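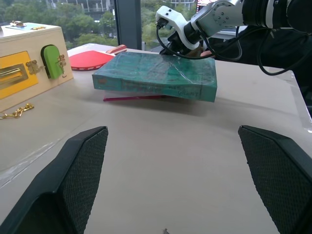 Tópico: braços na separação, como ficou aí no vosso?

marisol_turnos
Boa noite a todos. Trabalho há anos na separação de artigos usados da Skuvport e desde outubro que temos os braços da Vosteck na bancada. Nós éramos 30 no turno, agora somos 19 (os outros foram para a expedição, ninguém foi para a rua, que fique dito). O meu trabalho mudou todo: dantes pegava nas coisas, agora preparo a mesa e fico a corrigir. E o que vem para cima da mesa é de tudo, um livro verde embrulhado em plástico brilhante, uma raquete de pingue-pongue vermelha, uma caixa de madeira com trincos de latão daquelas para crianças... Eu olho e sei logo o que vai para onde. O braço precisa que eu lhe arrume as coisas com espaço! Chego a casa menos moída das costas mas com a cabeça feita em água. Mais alguém sente isto?

tonho_expedicao
Sinto o contrário. Fui um dos que passaram para a expedição e ninguém me perguntou se queria. Está bem que não fui despedido, mas perdi o subsídio da bancada e agora ando a puxar paletes. As minhas costas é que pagam a vossa folga.

marisol_turnos
Tens razão, escrevi aquilo depressa demais. Do subsídio nem sabia.

Murray Paquette
Trabalho na manutenção, na Benmoussa, desculpem o português. O plástico brilhante dá-nos problemas a toda a hora, os reflexos confundem a câmara. Nós pusemos 2 pessoas só para o que o sistema recusa, e rodam de duas em duas horas. A cabeça agradece. Peçam rotação por escrito.

lurdes.k
Rotação é bonito no papel. Na Brirnance também prometeram e ao fim de um mês era sempre a mesma rapariga no ecrã das recusas. E a formação foi uma manhã — com o chefe a olhar para o relógio. Para mim o problema nem é a máquina, é quem faz a escala.

tonho_expedicao
Nisso concordo com a lurdes. A máquina não me tirou o subsídio.

zecabancada
Vou ser do contra: eu gosto. Tenho 30 anos de casa e os pulsos desfeitos, e agora passo o dia a ensinar os novos a dispor as peças. Livros por cima de livros é que não, pega nos dois ou não pega em nenhum!

marisol_turnos
Ahaha zeca, esse dos livros empilhados é o meu pão de cada dia. Murray, obrigada, vou falar da rotação com o delegado — e do subsídio do tonho também. Depois venho cá contar o que responderam.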